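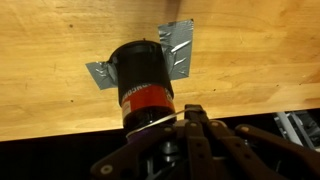
Duct tape, a white wire and the gripper's view of the black cylinder.

Filed under: Lab Notes | Robots & Automation

The Dumulon bench has reached the teaching stage, meaning Mathis Courtois spends his afternoons steering an arm by remote control so that it may one day stop needing him. The task is to pick up a black cylinder and put it down again. A toddler gets this in a morning. Our plan allows for 1,000 demonstrations, and as of this issue Mathis has recorded 135 of them, 18 of which he would rather we didn't watch.

Noémie Tanguy, who reviews the recordings, says the arm is already picking up his style, including the little pause before he lets go. Mathis says he doesn't pause. We have 135 recordings that say he does.

The square pad on the table is where he has been practicing the slow, straight-down approach. Nadège Hoarau had a turn at the controls last week and was annoyingly good at it.

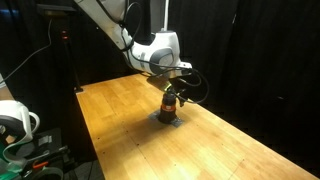 Want a turn?

Sign up with Aurélien Delaunay for a half-hour slot at the controls. Gaming experience is welcome but has so far predicted nothing. Sessions run until August.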